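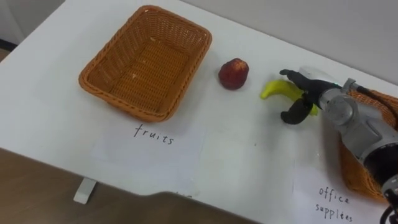 Handwritten paper label reading "fruits," placed below its basket.

Storing fruit and vegetables at room temperature
Kitchen tips, updated 2021-02-21

Produce kept out of the refrigerator lasts longer when it is dry, shaded and given some air. The notes below apply to a normal heated kitchen. An unheated pantry will do better on most counts.

Choosing a container
Use an open basket or a shallow bowl. Woven sides let air reach the bottom layer. Deep bowls hold more but bruise soft fruit under its own weight. Keep peaches, plums and ripe pears to one layer, and apples and oranges to 2 layers at most. Glazed bowls collect moisture at the base; put a folded dish towel in the bottom and change it weekly.

Labels
Write on plain paper with a dark pen. A label saying what goes in the basket is enough for most homes. If several people shop for the household, add the date of purchase on a second line. Friederike Thiele wrote in to suggest painter's tape in place of paper, as it peels off wood without residue. It does, but the ink smears on the waxy types.

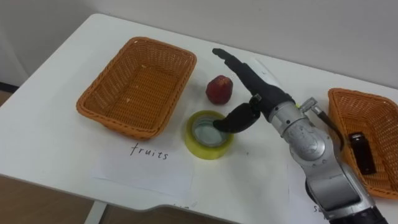

What to keep apart
Apples, ripe bananas, pears and tomatoes give off ethylene gas, and this speeds ripening in anything nearby. Store them away from cucumbers, broccoli and leafy greens. Potatoes and onions should also be separated. Potatoes need darkness; onions need moving air.

To ripen a hard avocado, close it in a paper bag with an apple and check it daily. Move it to the refrigerator once it yields to light pressure at the stem end.

Placement
Choose a surface out of direct sun and away from the stove, the dishwasher vent and the top of the refrigerator. Leave a gap between the container and the wall. In December, check the distance to any radiator, because a spot that was cool in summer may not be cool once the heat is on.

Cleaning woven baskets
Shake out crumbs over the sink, then go over the weave with a dry, stiff brush. Plastic strands can be washed in warm water with a little dish soap. Natural fiber should only be wiped with a damp cloth.

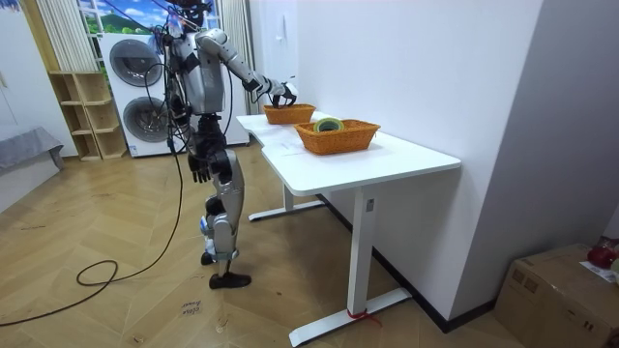
Let either kind dry upside down on a rack overnight before refilling. If there has been mold, wipe the inside with white vinegar first and let it stand for ten minutes. Replace a basket when strands break along the rim, as the sharp ends puncture fruit skins.

Wash produce just before eating, never before storage. See also: Bread Boxes; Keeping Herbs in Water.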